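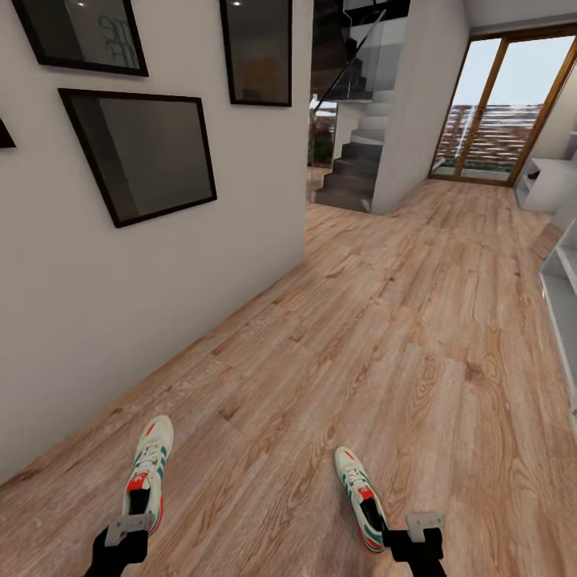

Teaching a simulated robot to put away a pair of shoes

I get asked a lot whether a robot can tidy a hallway yet, and my answer is "sort of, on a good day, if you're patient." Shoes are where I tell everybody to start. They're small, they come in pairs, and every house has some lying on the floor where you'll trip over them. So let's do shoes! You'll need a two-armed robot model in a simulator, a house to put it in, and a free evening (maybe two).

Step 1. Pick your house and your shoes

Choose a plain room with lots of open floor. My hall has long wood planks, a white wall with framed pictures, stairs at the back and a glass door, and that's plenty. I went with white sneakers with green stripes and a bit of red at the heel. They show up nicely against the brown floor, and the heel color helps later when the robot has to work out which end is which. Black shoes on a dark rug can wait until you're feeling brave.

Step 2. Say what "put away" means

I skipped this the first time and lost a whole Tuesday. Write down one end state and stick to it. Mine is: both sneakers side by side against the wall, toes to the wall, neither one lying on its side. Don't start with a shelf. Lifting a shoe into a compartment is a much harder job than sliding it along the floor, and you want a win early.

Step 3. Drive it yourself first

Before you train anything, steer the arms by hand and pick up one shoe. Come down over the heel opening, put one finger inside and one outside, and close slowly. If you grab by the toe the shoe swings around like a fish. Grabbing laces is worse. Once you can do five clean pickups in a row, start recording.

Step 4. Record your demos

I recorded 600 runs, with the shoes moved and turned a little each time. Vasco Caldeira, who got me into this, says I could have stopped sooner, and he may be right, but my early runs were pretty sloppy and I ended up tossing a bunch. Mix it up: toes pointing away from the robot, toes pointing at it, shoes far apart, shoes touching. Save the starting positions with each run or you'll be sorry when you try to replay one.

Step 5. Train, then test on positions it hasn't seen

Let training go overnight. In the morning, run a big test batch with fresh starting spots. Mine was 1615 tries, and 988 of them ended with both shoes where I wanted them. I was thrilled! My friend Drita pointed out that a kid who missed that often would be sent back to do it again, so, okay, fair.

Step 6. Look at the misses

Watch the failed runs at double speed and sort them into piles. My biggest pile was the second shoe: the robot places the first one fine, then bumps it while bringing over its partner. Having it do the shoe nearest the wall first helped a lot. The next pile was bad grips at the heel, and a slower close fixed most of those.

So can it do the chore?

In a simulated hall, with one kind of sneaker, more often than it can't. A real hallway has boots, wet umbrellas, a dog, and one flip-flop whose partner left in October. I wouldn't hand over my own entryway yet. If your second shoe keeps getting knocked over too, try giving the first one an extra hand's width of space before you go back and record more demos.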